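Morkamness (leilão)

Morkamness é uma venda anual de arte sobre papel organizada pela casa Jääskeläinen. Desenhos, aquarelas, gravuras, algum pastel. Realiza-se em outubro, com início às 11 horas. Catálogo único, duas sessões.

História

Criada por Kauko Lehtinen, antigo encadernador, para escoar o espólio de um gabinete de estampas privado. Primeira edição com 587 lotes, quase todos gravura em metal – poucas atribuições firmes. As edições seguintes foram menores e mais selecionadas, com estimativas publicadas só no catálogo impresso. 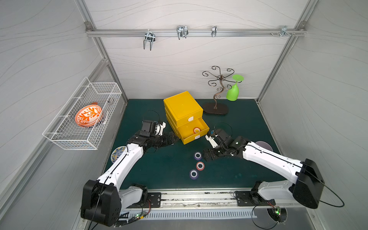
A exposição prévia dura 16 dias e é aberta ao público. As folhas soltas ficam em passe-partout, as molduras vão à parede. O sistema de suspensão é o habitual: trilho horizontal de alumínio na parte alta da parede, ganchos de metal pendurados nele, incluindo os duplos, de pontas viradas para baixo. Permite trocar a ordem dos lotes sem furar nada. Obras de grande formato ficam fora deste sistema e são mostradas em cavalete.

Catalogação

Cada lote recebe número, técnica, medidas da mancha e da folha, estado de conservação. Marcas de coleção são transcritas quando legiveis. Desde a fusão com a Clondiria os registos são também digitais.

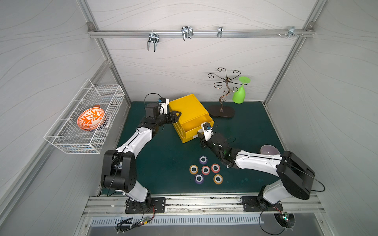

As condições de venda seguem o regulamento da casa, com prazo curto para levantamento. Lotes não levantados passam ao depósito, pago pelo comprador. Os catálogos de consulta e as fichas de licitação ficam à mão do público, em cesto de rede metálica branca, aberto em cima e preso à parede lateral. Devolução das fichas no balcão, antes da segunda sessão.

Licitação à distância

Feita pela plataforma Wakix, por telefone ou por ordem escrita.

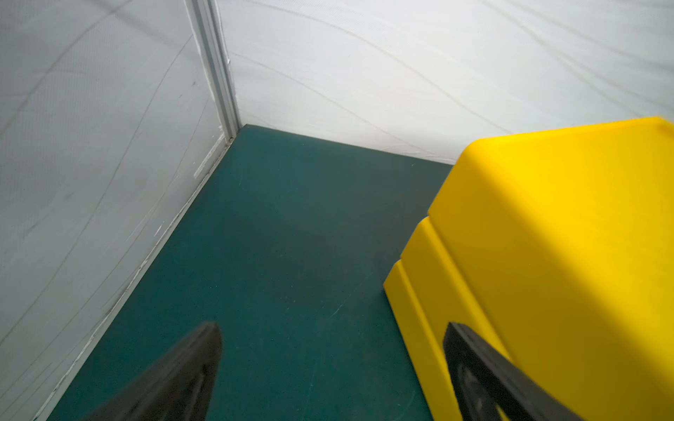
O registo na plataforma fecha na véspera da primeira sessão. Em caso de empate prevalece a ordem escrita recebida primeiro – regra contestada por alguns comerciantes, mas mantida. Os resultados são publicados sem o nome do comprador, e os lotes retirados continuam na lista com a menssão "retirado".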